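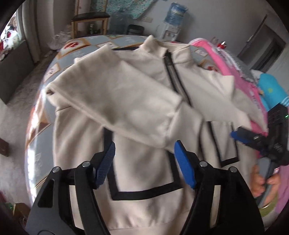

Juli, abends – Stand der Anschaffungen

Heute fast nur gefaltet. Der cremefarbene Pullover mit dem Reißverschluss lag auf dem Bett, ein Ärmel quer über der Brust, und ich habe mir vor allem die blauen Fingerauflagen angesehen. Um die geht es ja gerade. Wenn wir nachbestellen, dann zuerst Auflagen, und ich will vorher wissen, welche.

Die Angebote liegen jetzt alle vor. Griria verkauft den Handgreifer komplett, mit Griff, Gelenkplatten und einem Satz Auflagen. Pekivov liefert nur die Mechanik, den Rest müsste man selbst zusammensuchen. Auf dem Papier ist Pekivov günstiger, aber wenn ich die Schrauben, die Auflagen und meine Abende dazurechne, bleibt davon wenig übrig. Außerdem schreiben sie nichts zur Lieferzeit. Ich habe zweimal nachgefragt und beide Male denselben Textbaustein bekommen.

Po-yen Lam hat am Nachmittag angerufen. Er möchte, dass ich bis Ende des Monats eine Liste schicke, sortiert nach dem, was wir brauchen, und dem, was wir gern hätten. Er sagt, für das Projekt Standum sei noch Geld da, aber nicht viel, und was im Juli nicht verplant ist, geht zurück in den großen Topf. Ich habe ihm gesagt, dass ich die Trennung schwierig finde. Ein Ersatzgreifer ist so lange ein Wunsch, bis einer ausfällt. Er meinte, dann solle ich ihn eben oben hinschreiben und begründen.

Also die Liste, so wie sie heute Abend aussieht:

Fingerauflagen, 25 Paar. Griria gibt ab dieser Menge den besseren Preis. Ich hätte weniger genommen, aber die Auflagen sind das einzige Teil, das sich bei Textilien wirklich abnutzt. Bei Fleece geht es noch. Bei Jeans und Handtüchern reiben sie sich ab, und dann rutscht der Stoff beim Anheben weg. Die Struktur soll so bleiben wie jetzt. Die glatten vom Frühjahr liegen noch in der Schublade und bleiben dort.

Ersatzgreifer, 2 Stück. Wir arbeiten beidhändig, einer allein hilft mir also nicht. Der Posten kostet am meisten und wird die meiste Diskussion geben. Falls Po-yen streicht, dann hier, und dann lieber beide als einen.

Schraubensatz für die Gelenke. Kleinkram, läuft mit. Bei Chrysikopoulos gibt es den Satz einzeln, ohne Mindestmenge. Der Versand kostet dort fast so viel wie die Ware, deshalb packe ich das Kabel und die Reinigungstücher gleich mit in die Bestellung.

Transportkoffer. Chrysikopoulos will 218 Euro für einen mit Schaumeinlage. Das ist viel für einen Koffer. Andererseits trage ich die Geräte zurzeit in einer Sporttasche von Wohnung zu Wohnung, zwischen Pullovern eingewickelt, und das kann ich in keinen Antrag schreiben. Kommt vorerst unter Wünsche.

Der Roboterarm selbst steht nicht auf der Liste. Darüber haben wir kurz gesprochen. Po-yen will ihn frühestens im nächsten Haushalt, und ich bin einverstanden. Solange wir nicht genug Aufnahmen von Kleidungsstücken mit Kapuze, Kragen und Taschen haben, stünde der Arm nur herum und würde Wartung kosten. Erst die Daten, dann der Arm. Für die Planung brauche ich trotzdem einen Richtwert, sonst fehlt der Posten wieder, wenn im Herbst die Zahlen eingesammelt werden. Griria hat mir ein unverbindliches Angebot versprochen, mit und ohne Wartungsvertrag.

Offen ist noch, ob Akkus dazukommen. Ich möchte erst notieren, wie lange die vorhandenen halten, bevor ich etwas aufschreibe. Letzte Woche habe ich das vergessen und konnte am Telefon nur raten. Ab morgen schreibe ich Beginn und Ende jeder Sitzung ins Heft.

Mit dem Falten selbst bin ich zufrieden. Der dicke Stoff braucht mehr Öffnung als die T-Shirts, das sollte in die Anforderungen. Ich habe im Datenblatt von Pekivov nachgesehen, dort ist die Öffnungsweite etwas kleiner angegeben als bei Griria. Damit ist die Sache für mich eigentlich entschieden, aber Po-yen wird einen schriftlichen Vergleich sehen wollen. Eine Seite, mehr schreibe ich dazu nicht.

Morgen früh Griria anrufen wegen der Zahlungsfrist. Vergleich schreiben. Bettüberwurf glatt ziehen und mit den Handtüchern weitermachen.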